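The Last Half Hour at Engate

Cremilda got to the market late. Half the stalls under the railway arch were already in boxes, and the man with the clocks was wrapping his in towels.

"You said two o'clock," said Hongjun Liao.

"I said after two."

"It's gone four."

She put her bag down behind the table. Her side of it was bare, his was full of door handles. Brass ones mostly, some china, a tin of odd screws he let people have for nothing. He'd sold at Engate for thirty years and had never once put a price on anything.

"Did she come?" Cremilda said.

"Who?"

"You know who. The Nasrallah woman. About the soup tureen."

He polished a handle. Took his time over it.

"She came."

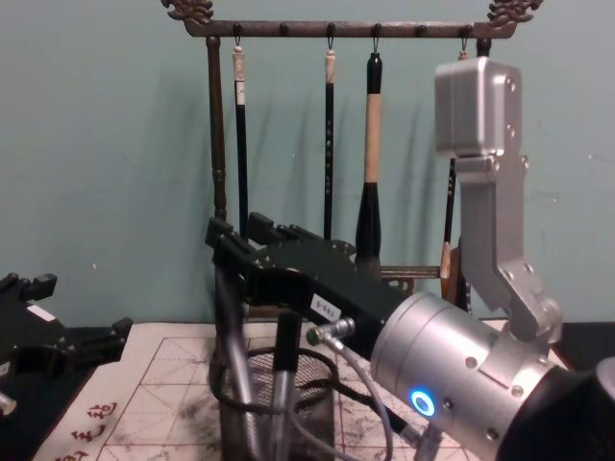 "And?"

"And she looked. Lifted the lid, tapped it. Asked if it was Plorberg. I said I do door handles, I don't know what it is, ask Cremilda. She said where is Cremilda. I said good question."

Cremilda pulled the newspaper off the tureen. Blue and white, a chip on one foot, the lid a bit too big, as if it belonged to a larger sister somewhere. It had been her aunt's. Then it was in the shed. Then it was 200 pounds, if anyone was fool enough, and the Nasrallah woman had sounded on the phone as if she might be.

"How much did she say?"

"Forty."

"Forty!"

"For the lid."

She sat down on the crate. Over by the entrance they were starting to roll the shutters, one then the next, that awful noise. Rain coming in sideways. A boy ran past with a stuffed owl under his coat, only the feet showing.

"She's got one with no lid," Hongjun said. "Same pattern. Been looking eleven years, she told me. Nearly cried on my handles."

"So hers is the proper one. The lid's hers."

"Seems so."

"And mine's got no lid. Never had one." Cremilda turned it round, the chip to the back, then to the front again. All those Christmases. Her aunt holding the lid on with one finger while she carried it, shouting at everybody to mind out, mind out, and the steam getting out on one side. They'd all thoght it was her way.

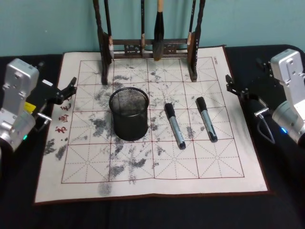 "I told her you wouldn't," he said.

"Wouldn't what?"

"Split it."

"You'd no business telling her that."

"No."

The clock man went by with his trolley, ticking. Said goodnight to the pair of them. Hongjun gave him a nod and began laying the handles in their drawer, big ones first, the way he always did.

"She's in the cafe," he said. "Isura's, on the corner. Said she'd wait til five."

"What's the time now?"

"You're the one with the watch."

Ten to. Cremilda picked up the lid, just the lid, and looked round for something to put it in. He was already holding out a towel – one of the clock man's, still warm from somewhere.

"A hundred," he said. "Start at a hundred."

She went out into the rain with it under her arm, one finger on the knob.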